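Jostby Robot Open Day - Your Questions

Tickets, times, children, dogs, lunch. If your question isn't covered, ring the front desk or ask anyone in a green lanyard when you get here.

When is it and what does it cost?

Doors open at 10 on 05/03/2023 and we close at 4. Entry is free, but please book a slot online as the hall is small. If you can't make it, we're hoping to run another one in September.

Where do I go when I arrive?

Come in through the Fadeo entrance on the canal side. The main gate is for deliveries and you'll only end up walking all the way round. There are 38 parking spaces and they fill up early. The 551 bus stops outside and is much the easier way to come.

What will I see?

Robots doing jobs with their own grippers, up close, all day long! The handling demo in the Ait Ali room is my favourite. The arm works with ordinary things, and it is surprising how long you can stand there watching a gripper come in close to something. We have 6 stations altogether, so don't spend your whole visit at the first one (I did, last time).

Can I see what the robot sees?

Yes, and please do. The small camera at the wrist feeds a screen next to each station, and it's a very different view from the one you get standing behind the rope. Everything is tilted, the soft pink pad on the finger looks enormous, and a plain white surface fills most of the picture. People often go quiet for a minute and then start asking really good questions.

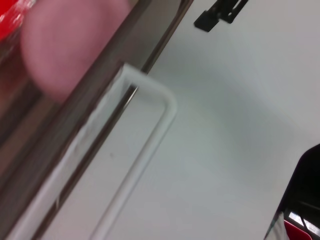 Can I have a go at driving one?

Yes! The Raler station is set aside for visitors. You get 5 minutes with the hand controls and somebody from the team beside you. Picking things up is harder than you'd expect, and letting go of them neatly is harder still. No booking for this one, just join the queue.

Is it suitable for children?

Very much so. Under-8s need to hold hands with a grown-up near the stations, and drivers at the Raler station must be 10 or over. It does get noisy after lunch - the hour before noon is calmer if that suits your family better.

May I take photos?

Of course, but no flash please, as it upsets the cameras.

Is there step-free access?

Yes, all the way through, with a lift to the upper gallery. We have folding stools to lend if you'd like to sit and watch.

Can I bring my dog?

Assistance dogs only, I'm afraid.

Is there anything to eat?

Tea, coffee, soup and rolls in the canteen until 3. Cards only at the till.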